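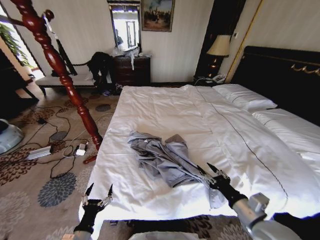 ベッドの上のシャツに、右のグリッパの指先が触れたところ。

止めたのに止まらなかった。マニー・ジャイディーさんの話はそこから始まる。こちらがまだ録音機の電源を入れている最中だった。慌ててメモ。なので最初の何行かは字が汚い。

Fevowの現場チームで操作担当。寝室で服を拾って畳む作業、社内での呼び名はCovanano。5月の午後、シャツを1枚つかんで持ち上げる、ただそれだけの繰り返しをやっていた。100回で一区切り。問題が出たのは97回目。

「停止ボタンを押したんです。手元の無線のやつ。押した感触はあったし、ランプも緑のまま。でも腕は動いてる。シャツをつかんだまま、自分の方へ引いてくる。速くはないですよ。ゆっくり。ゆっくりなのが逆に嫌で」

もう一度押した。変わらない。三度目で止まった、とマニーさんは言う。ログを見ると最初の押下から停止まで14秒。「体感では1分くらい」。笑っていたが、目はあまり笑っていなかった。

けが人なし。シャツも無事。「袖口がちょっと伸びたかな、くらい」。

原因は何だったのか。ここからは安全担当のウィチエン・リムサクンさんに代わる。会議室の隅でずっと別のパソコンを叩いていた人。呼ばれて椅子ごと移動してきた。

「腕の側は悪くないんです。そこは最初に書いておいてほしい。停止信号が来れば止まる。来なかった。来なかったのに、来なかったことを誰にも知らせない作りにしてしまったのは、うちです」

停止ボタンの信号は、ボタンから受信機、受信機から制御用のパソコン、そこから腕、という順に流れる。受信機はProstellという部品で、パソコンとのあいだをつなぐ中継ソフトはFevowが自前で書いた。この中継が詰まった。服の位置を記録する処理と同じ列に停止信号を並べていたため、記録がたまると後ろで待たされる。97回分の記録がたまっていた。

「緊急停止が順番待ちしてたわけです。銀行の窓口みたいに」

では緑のランプは。あれはボタンと受信機の通信が生きている、という意味しかない。その先は見ていない。マニーさんは「全部つながってます、のランプだと思ってた」と言う。説明書にはどう書いてあったのか聞くと、ウィチエンさんが少し黙ってから「両方に読める書き方でした」。 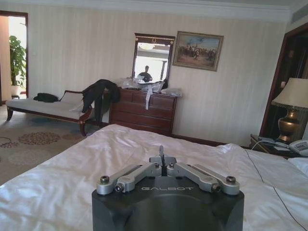

その説明書を書いたのもウィチエンさん本人だという。書き直した版を見せてもらった。該当の行は「緑:ボタンと受信機の間のみ正常。腕が止まることを保証しない」。太字。前の版では「緑:正常」だけだった。

で、なぜ繰り返しの途中で記録を書き出さなかったのか。

「速くしたかったからですね」とウィチエンさん。1回ごとに書き出すと、そのたびに間があく。50回までの試験では問題が出なかった。だから50回で試験を終えて、本番は100回にした。「書いてて恥ずかしい話なんですけど。試験の倍を本番でやってる」

このあたり、二人の話が少し食い違う。マニーさんは、50回を過ぎたあたりで動きが渋いと感じてチャットに書いた、と言う。ウィチエンさんは読んだ覚えがない。その場で検索。あった。昼すぎの投稿、「なんか返事おそくない?」の一行。返信ゼロ、いいねが二つ。

「いいね、押してるの私だ」

しばらく三人とも黙る。空調の音だけ。

マニーさんが続けた。「私も止めなかったんですよ。おそいと思ったのに。あと少しで終わるし、って。渋いなら渋いでいったん止めればよかった。それは自分の反省としてある」

事故のあと、Fevowは作業を三日止めた。やったことは多くない。停止信号を別の線に分けた。有線。記録の列とは無関係に、押せば腕の電源側の回路を切る。無線の方も残したが、そちらは補助の扱いになった。それから中継ソフトに見張りを付けて、返事が途切れたら腕の方が自分で止まる。「返事がないなら止まる、が基本なんです。教科書の最初に書いてある。知ってたのにできなっかた」とウィチエンさん。
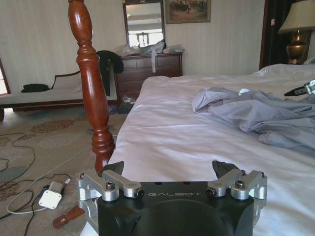 有線にしたら今度は線が邪魔になる。これはマニーさんの担当範囲で、話が急に早口になった。寝室というのは工場と違って、床に決まった通り道がない。ベッドがあり、長椅子があり、その間に敷物。柄の入った敷物の上を黒いケーブルと白いケーブルが這っていて、小さな白い箱まで転がっていると、後ずさりした人間の足がまずそこへ行く。停止ボタンへ走ろうとしてつまずいたら意味がない、というのがマニーさんの言い分。「花みたいな柄の上だと黒い線が見えにくいんですよ。茶色いところにかかると特に」

対策はまだ途中。線をまとめる。壁沿いに回す。ベッドの足元側には通さない。操作する人は腕の届く範囲から50センチ外に立つ、という線も決めたが、敷物にテープを貼るのは部屋の持ち主に断られた。いまは小さい目印を置いている。目印はよく動く。蹴られるから。

再開後の手順もを聞いた。朝いちばんに停止の確認。腕をゆっくり動かした状態で押して、止まるまでの時間を紙に書く。空の状態で一度、服をつかんだ状態で一度。つかんだ状態を入れたのはマニーさんの提案だそうだ。

「前の点検は、何も持ってない腕で、始業時に一回押すだけ。そりゃ止まりますよ、列に何も並んでないんだから。詰まってるときに押さないと点検にならない」

だから今は、わざと記録をためた状態でも押す。手間は増えた。昼にもう一回やる。

つかんだまま止まった場合に指を開くか、閉じたままにするか。ここはまだ社内で割れているらしい。ウィチエンさんは閉じたまま派。服なら落ちても構わないが、開く動きも動きだ、止めたあとに何かが動くのは避けたい、という理屈。マニーさんは逆。

「もし人の袖をつかんでたらどうするの、って。自分の袖だったら開いてほしいですよ」

「だから手で開けられるようにする、という話で」

「片手つかまれてて、もう片方の手で?」

この議論は取材の間に決着せず。いまのところ閉じたままで、人が手で外す。外し方は二人一組で練習した。作業中に一人だけになるのは禁止になった。前は昼休みに一人で続けることもあったという。 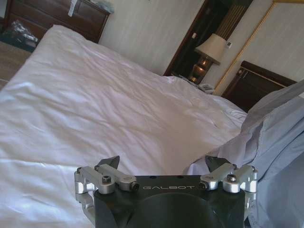

掛け布団の右側に青みがかった薄い灰色の衣類。奥に電話とランプ。

現場に行かせてもらえるか頼んだが、その日は部屋が使えず、結局会議室のまま。代わりに紙の記録を見た。停止までの秒数の欄、再開してからは全部1秒未満。一か所だけ空欄がある。押し忘れかと聞いたら、マニーさんが「あ、それは鉛筆がなくて」。翌日からペンを紐で結んだ。

報告書は外にも出すのか。ウィチエンさんは出したいと言う。中継ソフトと同じ組み方をしている会社はほかにもあるはずで、ランプの色の話だけでも読んでほしいと。ただ文章が長い。本人いわく「言い訳が多い」。マニーさんが赤を入れて、いま半分くらいの長さになっている。チャットの一行と、いいねの件は残すそうだ。

最後に、いま怖いかどうか。これはマニーさんに。

「怖くはないです。でも右手はいつもボタンの上。前は膝に置いてました」

録音はここまで。このあと二人は昼の点検へ。ケーブルを束ねる面ファスナーが足りないとかで、マニーさんは先に走って出ていった。

お問い合わせ | 聞き手・文:ドゥアンジャイ・プートーン | 無断転載を禁じます | ページの先頭へ戻る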